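Speaker notes – Keeping Old Machines Going
Isla Galbraith, Zindale Repair Evening, June 14, 2022

Start once people have got their tea. Say hello, thank Dae-han Wi for the loan of the projector, and mention that the loos are through the door on the left.

Opening story. My gran's sewing machine: three houses, two floods, one new belt. I still hem curtains on it! Ask who has something at home that's older than they are. Let a few people answer – this bit always goes well, so don't rush it.

Then the main thought for tonight. Mending is mostly looking. Before you buy a part or watch a video, take the cover off (unplugged, please, say this twice) and spend ten minutes finding out what is in there. Screws, clips, labels, dust. You learn such a lot from dust.

Next slide, and pause for people to look.

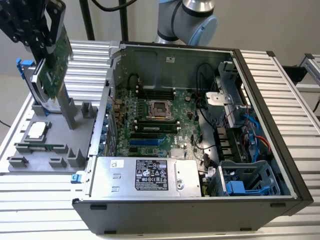 Side panel off. The processor socket is the square in the silver bracket.

Move on to the Skimell list. The Skimell group have logged 1,676 items brought to their tables, and they wrote down the fault every time, bless them. Toasters, lamps, radios, a foot spa. 113 of those had nothing wrong except the fuse in the plug. Wait for the groan.

Talk about the Sititen radio. Pass it round if the batteries are in. I bought it for a fiver, and the dial cord had slipped off its wheel. It took me a whole wet afternoon and I loved every minute of it. Show the bit of fishing line I practised with.

Tools. Keep this short, I always run over. One good screwdriver set, a saucer for the screws, a soft brush, masking tape and a pencil. Tape the screws down in the order they came out. Hold up the Dubey tin – 19 odd screws in there from my early days, and I still don't know where they belong.

Questions. If it goes quiet, ask Dae-han about his kettle.

Finish with the sign-up sheet for the lamp rewiring table. Pens are in the blue mug.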